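The Dish Rack Stays Out

For years the advice on small kitchens was to hide everything. Toasters went into cupboards, kettles went behind sliding doors and the dish rack, if there was one at all, was folded up and pushed under the sink before anyone came round. That is changing, and the rack is a good place to see it.

Mimetti, a kitchenware shop in Clondstead, sold more dish racks in July than in any month since it opened. Most were steel and most had two tiers. The shop keeps 27 models on the floor, and the plastic ones have been moved to a bottom shelf near the back.

Part of the reason is plain arithmetic. A household of one or two people doesn't fill a dishwasher in a day. Two plates, a pan and a couple of mugs can be washed by hand in the time it takes the kettle to boil, and they need somewhere to stand afterwards. A tea towel spread on the worktop does the job badly. Plates laid flat on cloth stay damp underneath, and the cloth starts to smell by Thursday.

A plate dries best on its edge, with air on both faces. That is all the wire dividers are for, and it is worth checking the gap between them before buying. Narrow gaps suit flat dinner plates. Stoneware with a deep curve needs more room and will lean on its neighbour if it doesn't get it. Take a plate to the shop if you can — the staff have seen it done before. 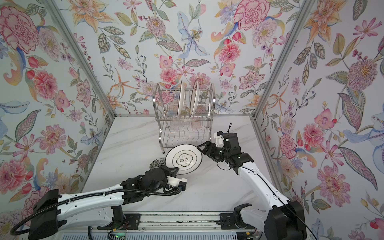 Two tiers take up the same patch of worktop as one, which matters if the counter is short. The usual arrangement is plates above and cups or bowls below, but it works just as well the other way round, and plenty of people leave the lower tier free for whatever comes up at the end of the wash. Look at the height of the upper basket too. If it sits close under a wall cupboard, large plates will be awkward to lift out.

Then there is the wall behind. A rack that stays out is seen all day, so people have started to think about what it stands against. Tiles are still the common choice, but flowered wallpaper has come back into kitchens after a long absence, often in big loose blooms that look painted. Gramico, which prints papers to order, now sells a wipeable finish for use near sinks. It costs 34 pounds a roll. It isn't meant for the strip directly behind the taps, where a sheet of glass or a low upstand is still needed.

Plain white plates look well against a busy pattern. So does bare steel, which picks up a little of the colour.

Marble worktops need more care. Water left standing can mark them, and hard water leaves a chalky ring where the feet of the rack have been. Lift the rack every couple of days, wipe beneath it and dry the stone with a cloth. Rubber feet help, but they trap water as well. Aigner makes a shallow tray that slides under most racks and tips into the sink.

Cleaning the rack itself takes five minutes. Use warm water, washing-up liquid and an old toothbrush for the joints, where the wires cross. Vinegar will shift limescale from steel, but do it in the sink and well away from marble, as acid dulls the surface for good. Rinse it thoroughly and let it dry before it goes back.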